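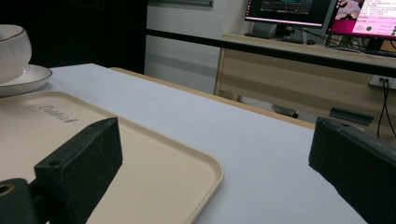

Beige tray, rounded corners, raised rim

Celldale Indoor Maypole
Item no. 666
Sold by Gudbridge Folk Supply

The Celldale is a sectional maypole for school gyms, church halls and rehearsal rooms where a ground socket cannot be installed. The pole is ash, turned in three sections and joined with threaded steel sleeves. The crown runs on a sealed bearing and can be locked for plaited figures, or left free for dances where the ribbons stay open.

Supplied with 20 cotton ribbons in two colors, hemmed at both ends. Ribbons attach to the crown by brass hooks and can be changed without taking the pole down. Replacement ribbons are sold in sets of 5.

The base is a steel cross with four weight trays. Total ballast is 300 lb — sandbags are not included. Load all four trays equally before raising the pole. 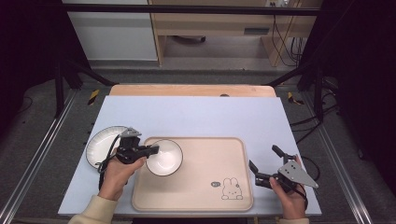 Tighten the sleeves by hand only. A wrench will strip the thread, and stripped sleeves are not covered by the warranty. Check the locking pin on the crown before each session, and again after any figure that reverses direction.

The older Yazdani crown fits this pole with an adapter ring, ordered separately. Prosonitz bases do not fit.

A booklet of beginner figures by Yara Hattar comes with each pole. Gwenaël Vasseur's notes on the spider's web plait are available on request.

Ships in two cartons. Next production run: November.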